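A torre aberta e outras formas de perder um sábado que não era para ser perdido

Ninguém decide ressuscitar um computador velho. A coisa começa com uma visita ao armário para buscar o aspirador, o pé bate numa caixa de metal, e duas horas depois há uma pessoa adulta de joelhos, procurando no chão um parafuso do tamanho de uma lentilha.

Comigo foi em maio, na Trurkura, oficina de bairro que ocupa o térreo de uma antiga loja de tecidos e que cobra 36 reais pela tarde de bancada. O preço inclui chaves de fenda, café e a opinião de Heriberto Giraldo, que não se pode recusar. Heriberto conserta computadores de mesa há tempo suficiente para ter desenvolvido por eles um afeto que já não desperdiça com gente. Quando perguntei se ainda valia a pena abrir uma máquina dessas, ele me olhou como quem ouve perguntar se ainda vale a pena ter joelhos.

"Abrir sempre vale", disse. "Fechar é que depende."

Fechar, como aprendi, é uma etapa que muita gente não alcança. Yolanda Villca, frequentadora assídua da bancada do fundo, mantém uma torre sem a tampa lateral desde a última mudança de apartamento. Usa a tampa como bandeja. Garante que ventila melhor, argumento que se aplicaria igualmente a uma casa sem telhado.

O desktop doméstico tem esta qualidade ingrata: por fora é um eletrodoméstico sem ambição, por dentro é uma gaveta de cabos onde alguém, num momento de otimismo, instalou uma placa-mãe. Os catálogos mostram interiores penteados, com fios presos em curvas paralelas e luzes que mudam de cor conforme o humor do dono. Os computadores que chegam à Trurkura pertencem a outra escola. Os fios vão por onde podem. E, uma vez na oficina, encontram parentes: cabo de rede, cabo de monitor, cabo de uma impressora Stolitz que foi embora há anos e deixou o cabo como quem deixa pensão. 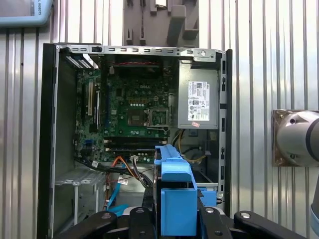
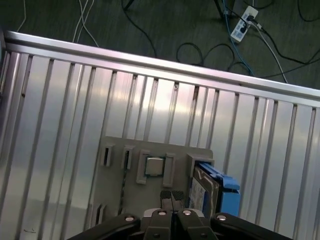
Cabos dentro da torre e cabos pelo carpete, atrás da bancada: a família reunida.

Sobre esse parentesco, Yaneth Villanueva discorda de mim com alguma veemência. Na opinião dela, o emaranhado do chão é preguiça e o de dentro do gabinete é destino, e só um dos dois se resolve com abraçadeira. Acrescentou que jornalista acha bonito cabo solto porque não é jornalista quem tropeça nele. Anotei e mudei a cadeira de lugar.

Um gabinete Dell com o soquete do processador à mostra e nenhum processador nele tem algo de apartamento para alugar. Os encaixes de memória, também sem inquilinos, completam a impressão. Heriberto não se comove. Para ele, uma placa nessas condições é uma lista de compras, e das curtas: processador, dissipador, pasta térmica, memória, paciência. Os quatro primeiros se acham usados. O orçamento que rabiscou num envelope dava 169 reais, sem contar o quinto item.

O soquete merece respeito, porém. Os pinos são finíssimos e entortam com uma facilidade que parece pessoal. Facundo Palma, que frequentou a oficina por uma temporada, conseguiu amassar uma fileira inteira com a manga do casaco e passou o resto da tarde tentando endireitá-los com uma agulha e uma lupa de selos. Desde então, trabalha de camiseta, inclusive no inverno. A regra da casa é não encostar, não soprar, não apontar com o lápis. Se a placa vai esperar pelas peças, que espere com a capinha plástica no lugar, supondo que se saiba onde foi parar a capinha plástica. Eu nunca soube.

Quanto à fonte, Heriberto só admite uma doutrina: fora da tomada antes de qualquer coisa, e não se abre. Cabe nela todo o mistério que um leigo precisa respeitar. O resto do gabinete perdoa. Conector SATA entra de um lado só, memória também, e quem precisa de força está quase sempre fazendo errado. Quase, porque o conector principal de energia exige um empurrão que contraria tudo o que nos ensinaram sobre delicadeza, e a placa se curva um pouco, e a gente envelhece um pouco.

Sobre arrumar os cabos, as seitas se dividem. Há os da abraçadeira plástica, definitiva como um casamento antigo. Há os do velcro, que preveem a separação. Wálter Rivadeneyra comprou um pacote de 91 fitas Stirkix, coloridas, com a intenção de criar um sistema: uma cor para dados, outra para energia, outra para o que ele chamou de "casos em estudo". Os casos em estudo esgotaram a sua cor na primeira noite.

Levei a minha torre para casa ao fim da tarde, no colo, de táxi, com a tampa debaixo do braço. O processador usado veio depois, pelo correio, embrulhado em mais plástico-bolha do que eu usei para a louça. Ligou na segunda tentativa. Na primeira, eu tinha esquecido a tomada.

A tampa continua encostada na parede do corredor. Faltam dois parafusos, e Yolanda já perguntou se eu pretendo usá-la.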